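Home | Contents | Chapter 5 | Chapter 6 | Chapter 7 | Glossary | Index

Chapter 6
When the Grip Fails

6.1 A dropped bottle at Punov

The fault that opens this chapter did no harm to anyone. A single arm at the Punov test site was clearing a table in a fenced cell. It picked up a glass bottle by the neck, raised it, began to swing towards the tray and let go. The bottle fell on the floor between the table and the fence and broke.

The stop button was pressed within a few seconds, although by then the arm had already finished its move. It opened its fingers over the tray, closed them again and went back for the next item. As far as the controller was concerned, the bottle had been delivered. The log showed a completed task with no warnings.

That last point matters more than the broken glass. Grippers drop things, and any sensible layout allows for it. A machine that drops something and carries on as though it had not is a different kind of problem, and much of this chapter is about how such a machine comes to be built and how it can be put right.

The Punov team first blamed the gripping force. They raised it in small steps and ran the same task 300 times in simulation, using a model of the cell supplied by Clekik. The bottle was dropped in 13 of those runs. Raising the force further made little difference, and on the real arm it began to mark the caps.

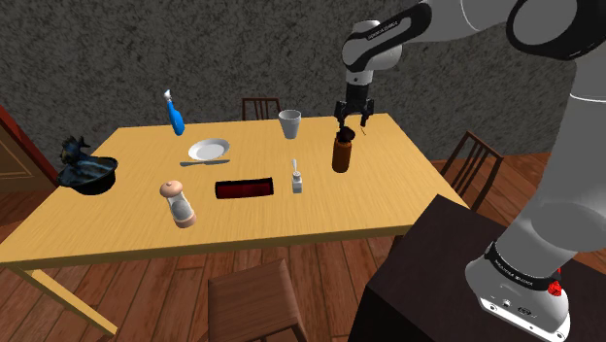
Why did more force not cure the fault? The fingers were closing on the narrow part of the bottle, close to the cap, where there was little surface to hold. Pressing harder on a small contact area did nothing to stop the bottle turning between the fingers once the arm moved sideways.

Seen in this way, the fault had two parts. The grip was in a poor place, and the controller had no means of knowing when it had been lost. Either part could have been dealt with alone. A better grip would have made drops rare, and a check on the fingers would have made them known. The team had spent most of its time on a third matter, the force setting, which was easy to change and was not the cause.

6.2 Fault, error and failure

Three words are used loosely in everyday speech and need to be kept apart here.

A fault is something wrong in the system, whether or not it has yet had any effect. The choice of grip point at Punov was a fault from the day it was written into the program.

An error is a wrong state inside the system. When the bottle left the fingers and the controller still recorded it as held, the controller was in error.

A failure is what the user sees: the task is not done, or is done wrongly. The broken bottle was a failure. So was the log entry, for anyone who relied on it.

A fault may sit in a system for years before it leads to an error, and an error may be caught before it becomes a failure. Most of the methods in sections 6.4 to 6.7 work at the second of these gaps. They accept that faults will remain and try to catch the error early.

6.3 What was changed

The grip point was moved down the body of the bottle and the sideways swing was slowed. The second change was to read the gap between the fingers throughout the move. If the gap became smaller than the object could be, the arm was to stop where it was and call for help.

The new program was run 900 times in simulation and then on the arm itself. There were 8 stops in the simulated runs. In each of them the object had slipped, and in each the log said so. The team counted this as a good result, though the cell was now slower than the one it replaced.

A similar check had been fitted to the older Kwon cell next door, where it had been switched off after a string of false alarms – the gap reading drifted as the finger pads wore down. We return to the Kwon cell in section 6.5, as an alarm that people have learned to ignore is a safety matter in its own right. The Urkov press line, in section 6.6, shows what can follow when a person steps in to clear a dropped part and the machine has not been told to wait.

Before reading on, look again at the order of events in section 6.1. Mark the point at which the controller could first have known that something was wrong, and note what it would have needed to measure.

Shares 13 | Comments 8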